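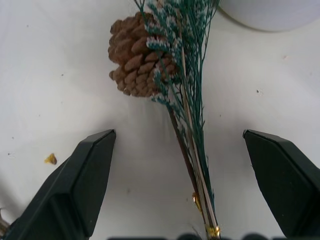
Wrist view, fingers open over the stems of the pine cone bundle, before closing.

Manipulation Software Group, Brullanley
Notebook entry, April. Recorded by Vy Hà. Read and initialed by Hậu Tôn.

Subject: grasp selection and wrist alignment for thin, irregular bundles (Jurkska planner, perception branch)

Purpose

The planner currently chooses a grasp from the center of the object mask. For boxes and cups this is adequate. For the dried decorative bundles the mask center usually falls near the pine cone or in the dyed sprigs, neither of which is an acceptable place to close the fingers. The work recorded in this entry replaces the mask center with a point on the stems and adds an alignment step driven by the wrist camera. Work on the arm began at 9:40.

Starting condition

The perception model is the one trained by Khoa Vi on 2,280 labeled wrist images. It returns three classes for this task: head, stem and background. No retraining was done for this entry. The controller build is the one left in place by Nghĩa Bùi after the force limit review, and its limits were not changed.

The bundle was placed on the white surface at an angle to the gripper, with the cone and sprigs at the far end and the bare stems lying between the open fingers. The upper part of the bundle spreads widely and the lower part is narrow, so an axis fitted to the whole mask is pulled toward the sprigs. This had been suspected from the logs for some time and was confirmed on the first pass.

Change 1: axis from stem pixels only

The fitting routine now discards the head class before computing the principal axis. Stem pixels are weighted by the classifier's confidence. The fit is rejected if the remaining region is shorter than the finger width, in which case the planner requests a second view.

One difficulty remains with the pale wooden sticks. They run alongside the teal stems and differ very little in tone from the surface under them. The classifier marks them as background in places, and the fitted axis then shifts toward the darker stems. Khoa Vi suggested lowering the stem threshold. This recovers the sticks but also admits the faint ridge in the white surface, which lies between the fingers and is long, narrow and nearly straight. For a fitting routine that is looking for long, narrow and nearly straight things, the ridge is a strong candidate. The threshold was returned to its former value.

Change 2: masking of the gripper

The fingers occupy a large part of the lower wrist view, along with the blurred dark part of the gripper base at the bottom edge. The previous mask was a fixed polygon drawn for the closed position. With the fingers spread wide it left the inner faces exposed, and the dark brown stem was occasionally joined to them by the segmentation. The mask is now computed from the reported finger opening and is redrawn on every frame. Toàn Mạch supplied the geometry from the Tatside calibration file.

The lower end of the bundle reaches into the blurred region. The gold material there produces bright points that change with small movements of the wrist. These were being picked up as corner features by the tracker. Features within the bottom band are now ignored, at the cost of losing the last part of the stems. For the purpose of grasping this is acceptable, as the grasp point is set higher.

Change 3: centering before closing

At the start of the alignment step the stems lay closer to the right finger than to the left. Under the old sequence the fingers closed from there, so the right finger would be first to make contact and would push the bundle across the surface. The new sequence measures the offset between the stem axis and the midline of the fingers, and commands a sideways correction at the wrist before any closing motion. Closing is not permitted until the offset is inside tolerance for 3 consecutive frames.

The gain was set low. A higher gain was tried in simulation only and produced overshoot, which is consistent with the delay Nghĩa Bùi has measured between image capture and the motion command.

Observations from the log

The axis estimate settled within a few frames once the head class was removed. Before the change it wandered whenever the sprigs were relabeled from one frame to the next.

Small specks on the surface were reported as separate objects, including the yellow-orange one near the left fingertip. They have no effect on the grasp but they clutter the object list, and the Trình viewer slows noticeably when the list is long. A minimum area filter of 4,000 square pixels was tried and proved too severe, as it also removed short stem fragments that the fit requires. The filter should be applied after fragments are merged. This has not been written yet.

The pale rounded object at the upper right of the wrist view is given as background in most frames and as an unknown obstacle in others. Its contrast with the surface is low. The planner should be told of it from the overhead map and should not depend on the wrist view for clearance on that side. Until this is done, sideways corrections toward the right are limited in software.

Points for discussion

Hậu Tôn asks whether the head class should be treated as a keep-out region during approach as well as during closing. My view is that it should, with a margin larger on the sprig side than on the cone side. The florets are fine, and the depth estimate over them is poor. The margin would need to be set per class, which the configuration format does not support at present.

Khoa Vi asks that frames in which the ridge was taken for a stem be saved separately for labeling. They have been copied to the shared folder under the name of the branch.

Open items

Merge fragments before area filtering (Vy Hà).
Per-class margins in the configuration file (Toàn Mạch).
Pass overhead obstacles to the wrist planner (Nghĩa Bùi).
Label the ridge frames and the pale stick frames together, as the 2 faults are coupled through the same threshold (Khoa Vi).
Restore the right-side correction limit to its normal value once the obstacle item is closed.

Branch pushed at 16:15. The masking change may be merged separately. The centering change is to stay on the branch until the delay figures have been checked against the new build.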